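Chapter 3
Does Copying Teach?

Teachers are often told that students learn best by watching an expert at work. Maybe so. Genalyn Padilla tried it with 38 ninth graders, and most of them copied the look of her essay and missed the thinking behind it. This chapter asks what a model can show, what it hides, and why the claims made for it deserve a harder look than they usually get.
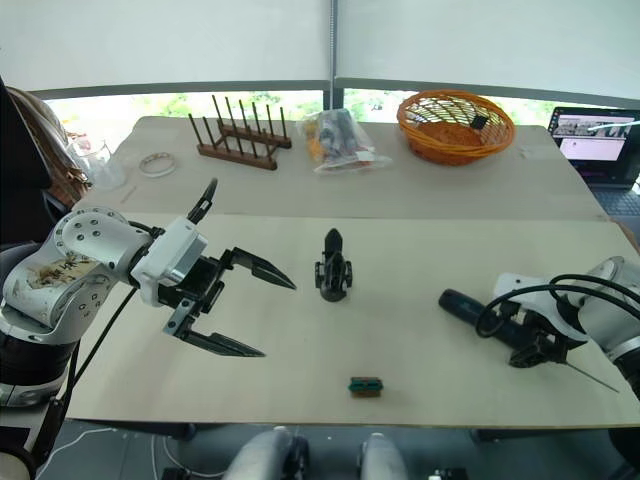

Figure 3.2. Two robot arms at a tabletop, one with its gripper open.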